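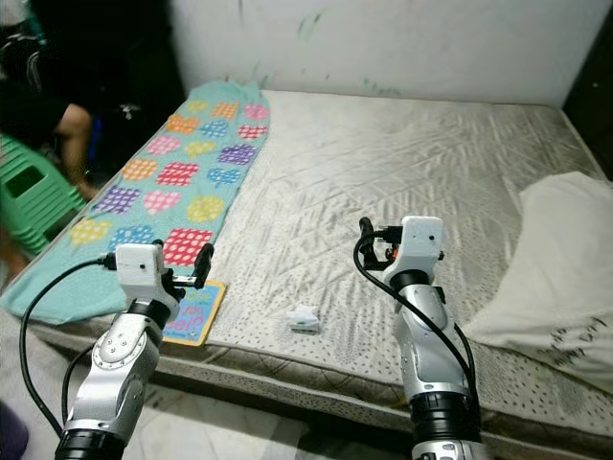
Bedroom task: mattress, heart-print blanket, picture book, pillow.

Progress report to the Garrido fund, 26 December 2022
Prepared by Hường Mạc, Dudby household trials

You asked in October whether the machine can tidy a bedroom yet. It can tidy parts of one, given a free afternoon.

Of 100 attempts at clearing books and small items off the bed, the arms finished 12 without help. Folding the blanket stands at 4. The pillow remains undefeated, though we have moved it twice – once on purpose.

Soft things are still the trouble. A book stays the shape it was when you reached for it, and bedding has other ideas. Conow has sent new grasping software, to be fitted next month.

Spending is on budget. We ask for 2 more months before starting on the Stendiren kitchen, where the plates are breakable and the landlord is watching.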